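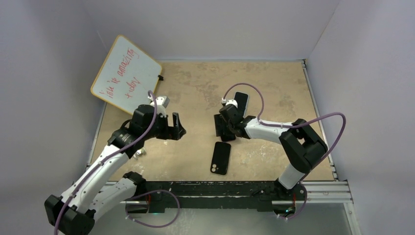
Open day at Drudport

21 Mar 2023

I took the afternoon off and drove over to Drudport for the open day at Praltent. They fit out small workshops with automation gear, and once a year they open the building so people can walk through. I had signed up in the winter and nearly forgot. Parking was in the gravel lot behind the loading dock, and the sign for it was facing the wrong way, so I went past it twice.

You get a sticker badge at the door and a paper map. The map had 8 stops on it. I made it to six. The two I missed were upstairs and the line for the stairs was long by the time I got there.

The first few stops were what I expected. There was a conveyor with a sorter on it, a labeling machine, and a cabinet full of controllers with the door open so you could see the wiring. It was all fine. I have seen most of it before at work.

The stop I stayed at longest was the two-arm table. It is a plain tan tabletop with gray walls on three sides, and two white and black arms mounted on the front edge that reach in over it. Each has a black gripper and its own little camera at the wrist. The job was handling phone cases and other flat things of that size. If you have ever tried to get a phone case off a table with one hand while wearing gloves, you know why they picked it. There isn't much to get hold of.

I liked that the table looked used. The top has scuffs and scratches toward the front, and the purple cables run along the outside of the arms in big loops. At the sort of show I go to for work, everything is behind a clean cover and you can't tell how any of it goes together. With this one you could follow a cable along the arm and see where it was tied. Someone had also leaned a whiteboard in the back corner with red writing on it. I could make out "is amazing" and what I think was "today" on the line under it. The first word I couldn't read.

The software running the arms is called Gornix. The man at the table said they had logged 1000 pickups on the case job since they set it up, and that black cases on a light table were easier for the cameras than clear ones. I asked how they handle clear ones and he said slowly. A kid next to me asked if it could pick up a real phone with the screen on, and he said yes, but he wasn't going to use his own.

Lunch was from Tatlı, the bakery across the road. They had brought over cheese pastries and a tray of something with pistachio. Coffee was in the big urns and it was weak. They told us 200 people had signed up and I believe it, the hall was loud by two o'clock and I had trouble hearing at the last stop.

I picked up a price sheet for the single-arm version. It is more than our shop can spend this year, but I want to show it to the people I work with anyway. They do a smaller session in April for anyone who wants to bring their own parts and try them on the table. I put my name down and plan to take a box of the flat plastic covers we pack by hand. If I get a spot I'll write that up too.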